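Hosotville Washing-Up Set: cups and bottle brushes
Data card, revised 21 June 2026

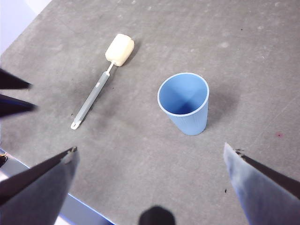 Contents

The set covers small drinkware and the hand tools used to clean it. It holds 466 recordings of a tabletop with one cup and one brush on it at the start. Each recording has a start still, an end still and one line of text naming the task.

Items

Cup. Light blue plastic, tapered toward the base, with fine vertical ribs on the outside wall. The inside is smooth. Placed upright unless the task line says otherwise.

Brush. Long-handled bottle brush with a cream sponge head, a thin white stem and a translucent pale gray handle. The handle has a hanging hole at the end. Placed flat on the table.

Table. Flat, gray, matte. The top has scuffs and small dark specks. These are part of the surface and were left as they are. They should not be labeled as crumbs or spills.

Tasks

brush_in_cup: the brush ends with its head inside the cup.
brush_beside_cup: the brush ends flat and parallel to the table edge.
cup_over: the cup ends upside down, and the brush is not touched.
clear: both items end off the table.

The brush_in_cup task has two accepted results. The handle may lean on the rim in any direction, or it may stand clear of the rim. A cup that tips over under the weight of the handle is marked "fail" even if the head is still inside.

Splits

train: all recordings not listed below
val: 60
test: 69

No start layout is shared between splits. Layouts were drawn from a printed sheet of 33 positions, and the sheet was taken away before recording.

Labels

item: cup, brush
cup_state: upright, on_side, upside_down
brush_state: flat, in_cup, off_table
result: ok, fail, unclear

Use "cup" for the item even where the text line says "tumbler" or "glass". The early Bornetti lines use all three words and have not been rewritten. The brush is always "brush" in the labels; "sponge" occurs in the text lines and refers to the same item.

Known problems

Shadows beside the items can be dark enough to affect automatic outlines. Outlines made with the Andik tool were corrected by hand in val and test only.

The handle is translucent and low in contrast against the gray top. Expect outlines in train to stop short of the hanging hole.

No water or soap was used. The set says nothing about whether an item is clean.

Changes

1.2: added the clear task; "unclear" added to result.
1.1: fixed swapped cup_state values in the Heiskanen batch.
1.0: first release, March.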